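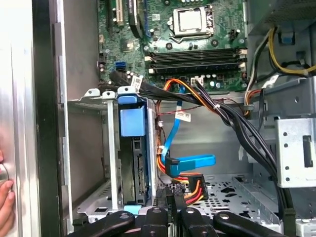 Computer refurbishment is the repair, cleaning and renewed supply of used computers, most often desktop machines and laptops given up by offices, schools and public bodies. It differs from recycling, in which equipment is broken down for its materials, although the two trades often share a building. A machine that cannot be returned to use as a whole may still supply parts. A green motherboard with an empty processor socket and four memory slots, for instance, can be kept for testing or matched later with a suitable processor. Boards of this kind are normally stored by socket type.

Refurbishment in Kneath

The town of Kneath has had a refurbishment trade since the closure of the Nutard typewriter works, whose long sheds were divided into small workshops. The largest of these, Farnivwood, occupies 2 of the former sheds and handled 2,130 desktop computers in its last reported year. Most came from local offices replacing their equipment on a fixed cycle. Laptops are accepted but form a smaller part of the work, as their batteries and screens are costly to replace.

Stages of work

Incoming machines are weighed, labelled and entered in a stock register. Storage drives are then wiped or destroyed, and the owner is given a certificate for each one. The case is opened for cleaning and inspection – dust in the cooling parts is a common cause of faults – and worn fans, cables and clock batteries are changed.
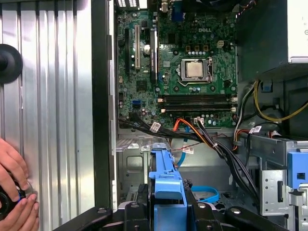

Memory is tested overnight, and machines that pass are given a fresh operating system. Those that fail twice are set aside for parts. Finished computers are graded A, B or C according to the state of the casing, a scale which has no bearing on how well they run.

Supply and use

Refurbished computers from Kneath are sold to households, clubs and small firms. A separate lending scheme, Filovico, places machines in 11 village libraries and has lent over 3,072 since it began. Borrowers may keep a computer for one school year, with returns due each August. Demand tends to rise when support for an older operating system comes to an end – at such times many working machines are discarded by their first owners, and the workshops' stocks grow faster than they can be cleared.

See also: Electronic waste; Spare parts; Kneath (town)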